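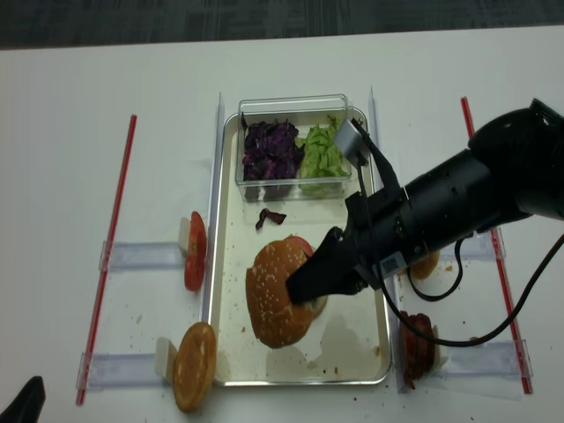 Bun with tomato slice on the tray, shredded purple cabbage and chopped lettuce behind.

2 July 2018

Cabbage dye, batch for the Kincaid order. Weighed 687 g of leaf, simmered it in 3,000 ml of water, strained through the old cotton. Liquor was bluer than the February lot. Cidavthorpe tap water again, I think. Need to try the bottled stuff from Plalley.

Wool skeins, 154 g dry, alum mordant overnight. Came out gray-lilac. Silk took much better.

Vinegar dip on swatch 103 went pink, then dulled on the line. Do not promise pink to anyone.

Drisska pH strips are nearly gone. Reorder. Window test still to set up.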